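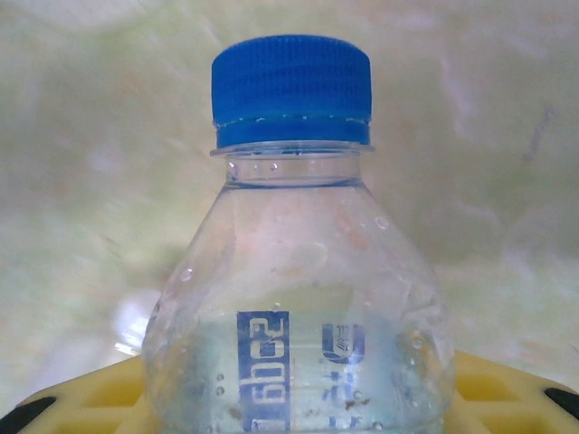 Progress Report: Battery Replacement on the Gustach Rental Boats
Prepared for Trosus, 11/26/21

Work completed
All 28 pontoon boats at the Gustach dock now have a separate house battery for the lights, fish finder and stereo. The starting batteries were left in place and load tested. Two failed and were replaced under the Magsi warranty at no charge to the grant.

Cable runs on the older hulls were longer than the drawings showed. We moved up one wire size on those boats and added a fuse at the battery end. The extra cable came out of the supplies line.

Charging
The dock chargers were switched to the AGM setting in September. Before that they were still set for flooded batteries, and several boats came off the charger short of full. Staff now write the resting voltage on the sheet at check-in.

Costs
Hold-down trays came in at $799 for the lot. Shipping on the second order was $200, which we had not budgeted. Everything else is within the approved amounts, and the invoices are attached.

Still open
The Bristadine battery monitors are on back order. The brackets and sense wires are already installed, so each monitor can go in without pulling the seat base again. Old batteries are on pallets in the shed waiting for the recycler, and the core credit will appear in the next report.

Next period
Winter storage charging, monitor installation when the parts arrive, and a terminal check on every boat before launch. We are asking for no change to the end date.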